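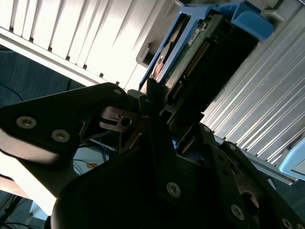 Raghda Hattar wrote her third album in a kitchen in Giltley, and you can hear the kettle on two of the songs. Ulleck is out in June, and it's the warmest thing she has ever made! The early demos lived on a hard drive, one much like the drive in the bright blue caddy, and she played them for friends long before any label heard a note. There were 51 sketches in all. She kept 11.

What a set of songs they are. The opener, Bitar, starts with just her voice and a hand drum, then the strings come rolling in - I had to play it again before I could go on to the next track. She used to hide behind big choruses. Now she lets a line hang there and trusts you to wait for it.

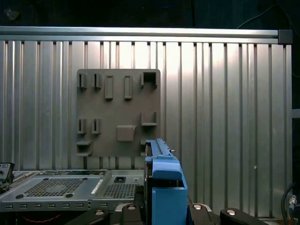

The live show is even better. She tried out the new songs at a hall in Jellville, in front of 279 people who knew none of the words and were humming along by the second verse anyway. She talked between songs, lost her place once, laughed and started over.

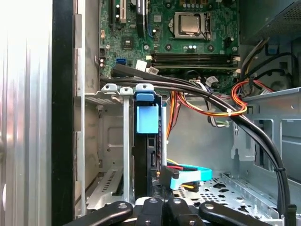
Maya Smadi, who sang harmony that night, told me she had to look at the floor during the last song to keep from crying. The two of them are already planning a fall tour, with Smadi opening.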